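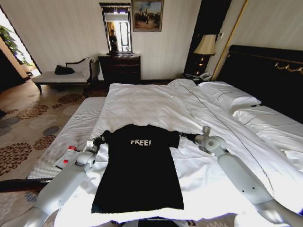

## 4. Overnight stays before away matches

Clubs in the second tier do not agree on whether a squad should travel the day before an away match. The larger ones almost always do. The smaller ones decide from one fixture to the next, and the decision is usually made by whoever controls the travel budget. In this section we look at how the four clubs in the study made that choice, what the players said about it, and whether it showed up in the results.

### 4.1 Clubs and matches

The four clubs are Lellberg, Clarkar, Dobre and Gralleck. All played in the same division for the full length of the study, and none changed its home ground. Lellberg and Clarkar are close neighbors and had short trips to most opponents. Dobre is in the far south of the league's area and had the longest trips of any club in the division. Gralleck falls in between, but its road connections are poor and the team bus often took longer than the distance would suggest.

We asked each club for its travel sheets for away league matches. Cup matches were left out, as were friendlies and matches moved to a neutral ground. Sheets were complete for 40 matches. A match was coded as "overnight" if the squad slept away from home the night before, and as "same day" if the bus left on the morning of the match. A few sheets listed a day room, used for lunch and a short rest in the afternoon. We coded these as same day. Lucian Onu, who handled the coding for Dobre and Gralleck, also marked whether the kickoff was in the afternoon or the evening, and we use that split below.

Midweek evening matches turned out to be the hardest to compare. A squad that leaves in the morning for an evening kickoff has several hours to fill, and clubs filled them in different ways. Dobre's match on 17 April 2019 is a case in point. The bus left after an early breakfast, the players had a walk and a meal near the ground, and the travel sheet shows nothing at all for the three hours before the team meeting. Two players later wrote in their diaries that they had slept on the bus, which was parked at the time.

### 4.2 Player diaries

Diaries were returned by 68 players. Each player was asked to fill in one page on the morning of every away match and one page the day after. The pages asked for bedtime, time of waking, naps, meals, and a rating of how rested the player felt. There was also an open box for comments, and most of what follows comes from it.

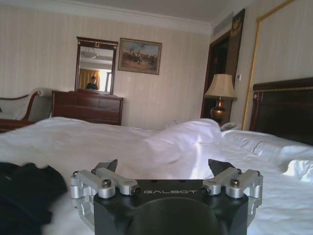 *Figure 3. Bed with rumpled white bedding and white pillows against a dark brown headboard.*

Players on overnight trips went to bed earlier than players on same-day trips. They did not sleep longer. The most common reason given in the open box was noise, mainly from corridors and elevators, followed by the temperature of the room. Players who shared a room also wrote about the roommate's habits, such as late phone calls, television, or an early alarm. Goalkeepers at three of the clubs roomed together as a rule, and they were the group with the fewest complaints. We can't say whether that is due to age, since the goalkeepers were older than the rest of the squad on average, or to the fact that the pairings stayed the same all season.

Room sharing was handled differently at each club. Lellberg let players choose and kept the list pinned up at the training ground. Clarkar assigned rooms by squad number. At Dobre the assistant coach drew up a new list for each trip, with the stated aim of mixing younger and older players. Gralleck gave single rooms to anyone over a certain number of first-team appearances and put the others in pairs. The Gralleck system drew the most comments by far, and they were split. Several younger players found it unfair. Others said they would have asked for a roommate in any case.
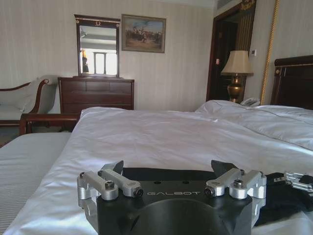
The rating of how rested a player felt was only weakly tied to the hours of sleep he reported. It was more closely tied to whether he had started the previous match. Regular starters rated themselves as less rested on every kind of trip, and the gap between starters and substitutes was wider than the gap between overnight and same-day travel. This should be kept in mind when reading any study that compares travel types without saying who was in the squad. A club that rotates heavily in midweek, as Clarkar did, will look better rested on paper even if its travel plans are no different from those of its opponents.

Meals were the second most common subject in the open box. On overnight trips the evening meal was taken as a group, at a fixed time, and the menu was sent ahead by the club. Breakfast was more relaxed. On same-day trips both meals were often eaten on the bus, and players at Dobre wrote many times about cold pasta. We didn't set out to study food, and the comments are too scattered to code, but a later study could do worse than to start with them.

### 4.3 What players said about the rooms

After the season ended in May we held group talks at each club, with players who had filled in at least half of their diary pages. The talks were loosely led. We asked what made for a good night before a match and what made for a bad one, and let the players go on from there.
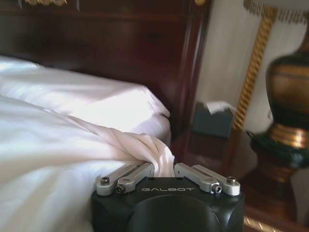
Bedding came up in every group, although we had not asked about it. The players' complaint was mostly about heat. Many slept at home under something light and found the hotel duvet too warm, but the sheet alone too thin. Taller players said that a tightly tucked sheet was the first thing they had to deal with, and that they pulled it out at the foot before lying down. One Lellberg defender showed us with the cloth on the meeting table how he bunches the cover together in his fist and drags it to one side, which leaves it in a twisted gather much like the white fabric seen here. He said he did this several times a night on the road and never at home. Others in the group nodded, and one said he brought his own blanket and had been laughed at for it until two teammates started doing the same.

Pillows were the next item. Here the groups disagreed, and the disagreement followed no pattern that we could find. Some wanted a firmer pillow, some a flatter one, and a few had given up and used a rolled training top. Gralleck's physiotherapist had at one point suggested that players carry their own. The kit manager objected because of the space it would take up on the bus, and the idea was dropped.

Light was mentioned less than we had expected. Most players said that hotel curtains were better than their own. Those with small children were the most positive about overnight travel overall, and said so plainly: it was the one night of the week when they weren't woken up.

### 4.4 Results on the field

We compared points won in overnight and same-day matches, first for all clubs together and then for each club alone. Taken together, overnight matches brought slightly more points. The difference is small and goes away once the strength of the opponent is taken into account. Clubs were more willing to pay for a hotel when they thought the match could be won. At Lellberg this was an open policy. At the other clubs it can be seen in the travel sheets, where same-day trips cluster around matches against the top of the table.

The split by kickoff time tells us a little more. For afternoon matches, the overnight squads conceded fewer goals before halftime. For evening matches there was no such difference. The number of matches in each group is low, and we'd not want a club to change its plans on this basis alone. The finding does fit with what players told us about early buses, which they disliked more than any hotel.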